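**Hand-held gripper fingers won't close square, where do I start?**

*posted by mabaso_bench, 13th May*

I look after a pair of hand-held grippers with two parallel fingers each. One of them has started closing with the left finger ahead of the right, so thin stuff slides out at the tip. Thick things are fine. The log on the unit says 2194 cycles. I've wiped the rails and swapped the finger pads, no change. Spare parts come from Skastum and take 12 days, so I don't want to order the wrong thing. Is this a linkage problem or a rail problem?

---

**prestomow**

Could be the rail. I had one like that and put grease on it and it was ok for a while. Don't use too much. Otherwise just buy the new finger set, they aren't that expensive, I think I paid 42 for mine.

---

**ulitus_repair**

Don't buy anything yet. Take the fingers off and move the two carriages by hand. If one has play and the other doesn't, you have a worn carriage. If both feel the same, look at the linkage. On mine the pivot screw had backed out a quarter turn and that was enough to let one side lead. Put it back with a drop of medium threadlocker and leave it overnight.

I'd skip the grease. It holds lint, and if you work around bedding or clothes the rail will be packed with fibers in a week. Dry lube only. I clean mine every 499 cycles and did the full strip-down last August.

Once it's back together, check that the pads meet along their whole length with a strip of paper at the tip and again at the base. Same drag at both ends means it's square.
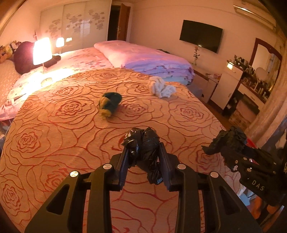 Thin plastic is what I finish with, after the paper strip, because it shows a bad tip faster than anything solid. A crumpled black bag pinched between the fingers, like this one over the rose bedspread, is a good check. Hold it just clear of the cover and tug the loose part. If it creeps out on one side, go back to the pivot screw. Run the same check on your second gripper too, so you have a good one to compare against.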